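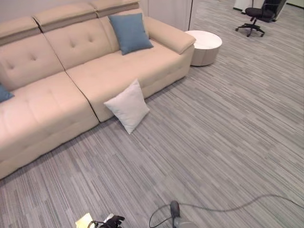
A cream sofa with button-tufted cushions.

Release on own recognizance

Release on own recognizance (often shortened to OR release) is a form of pretrial release in which a person charged with a crime leaves custody on a written promise to appear in court. No money is posted. The promise is binding, and failing to keep it may be charged as a separate offense.

Procedure

In Nerna County, a pretrial officer interviews the defendant after booking and sends a short report to the duty judge. The report covers address, employment, past missed court dates and any open cases. The judge may grant release, set bail or order a hearing. 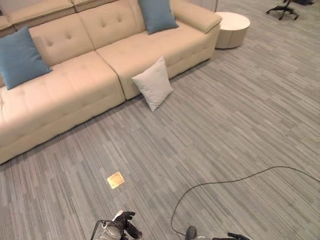
Conditions are listed on the release form and take effect on signature. Common ones include a ban on driving, alcohol testing and a limit on travel outside the county. A defendant who moves must report the new address within 3 days. Breach of a condition allows the court to issue a bench warrant — the order can be made without the defendant present.

Use in Nerna County

The present rules date from 6 Apr 2022, when the Panmont courthouse replaced its fixed bail schedule. Under the old schedule, bail for a first misdemeanor was $3000. In the first year, 204 defendants were released under the new rules, over 200 of them on misdemeanor charges. Judge Soledad Haverford, who drafted the local form, limited its use in cases involving serious injury. 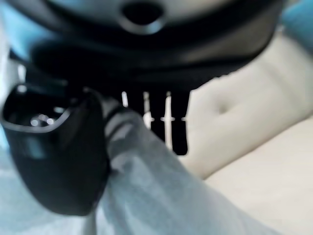
See also

Bail schedule
Bench warrant
Dekker hearing
Bonden County pretrial services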